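Ticket 1399: Cell 2, intermittent gripper dropout during bin picks
Status: closed, monitoring
Opened by: Nabila Hutapea
Assigned to: Yusri Halim
Cell: Plulach bin picking, cell 2 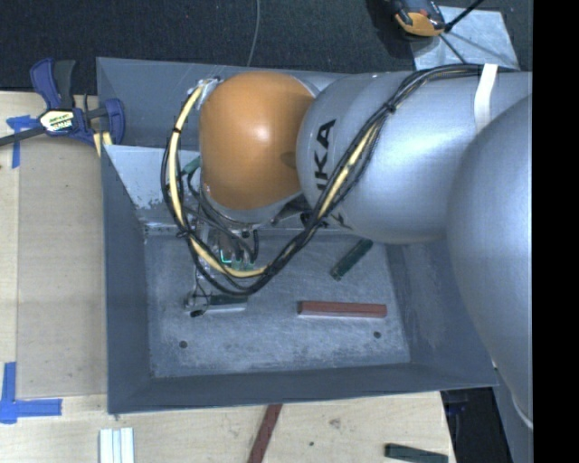
Fault summary. Cell 2 stops mid-cycle with "gripper not responding" while the arm is down in the bin. It clears on reset and comes back anywhere from a few picks to a few hours later. No fault has been logged with the arm at the home position. The first suspect is the dress pack at the wrist, where the cables and the pale yellow hose come down off the arm, loop under the wrist and go up again around the orange cap. That loop takes all the movement when the last axis turns. The bundle is held by three black ties at this end, one of them on the diagonal run. Vision is not involved as far as the log shows: the block pose is found, the approach is completed, and the error comes up at or after the close command.

Entry 1, Nabila Hutapea, 07:40
Error came up three times on the early shift. Reset from the pendant each time. Supply voltage at the cabinet is normal. Swapped the gripper I/O card with the one from the spare cabinet. Error came back on the next run, so the original card went back in.

Entry 2, Yusri Halim, 09:15
Ran the pick program at 10 percent speed with the bin empty and the gripper cycling open and closed. No error in 41 cycles. Ran it again with the wrist turned to the far end of its range on approach. Error on the fourth cycle. Turned the wrist back and communication returned with no reset. This looks like a conductor opening under twist. Please do not swap any more cards.

Entry 3, Yusri Halim, 10:30
Locked out the cell. Checked continuity on the gripper cable end to end while a second person moved the bundle by hand. One signal conductor goes open when the bundle is pushed toward the arm just past the lower tie. Outer jacket has a flat spot at the tie but is not cut. Other conductors test good. Air hose checked for leaks, none found.

Entry 4, Prasetyo Teoh, 10:55
Question on the ties. The setup sheet calls for hook-and-loop straps at the wrist and hard ties only at fixed brackets. Were these changed when the gripper was replaced in July?

Entry 5, Nabila Hutapea, 11:10
Yes. The straps were slipping and the loop was catching on the rim of the bin at the back corner picks. Hard ties were put on to keep the loop in. The sheet was not updated.

Entry 6, Yusri Halim, 13:45
Replaced the gripper cable with the spare from the Corier kit. Work done:
- Old cable pulled back to the arm connector and tagged with this ticket number.
- New cable laid in without twist, wrist at zero.
- Loop length set with the wrist at both ends of travel. No pull on the connector at either end.
- Ties at the loop replaced with wide straps over a rubber sleeve.
- Bin clamp checked, tight. Bin position checked against the blue tape on the table, no adjustment made.

Entry 7, Yusri Halim, 15:20
Repeated the test from entry 2 at both wrist limits, then at full speed with blocks in the bin. No communication error. Loop clears the rim on all corner picks. Wrist range in the pick program is now limited so the planner takes the shorter turn. Old limits are saved as a comment in the program header.

Entry 8, Prasetyo Teoh, 16:05
Setup sheet updated with strap type and loop length. Inspect straps and jacket every 2000 cycles until further notice. Nabila to order one replacement cable for the Corier kit. Reopen this ticket if the error returns, and record the wrist angle before pressing reset.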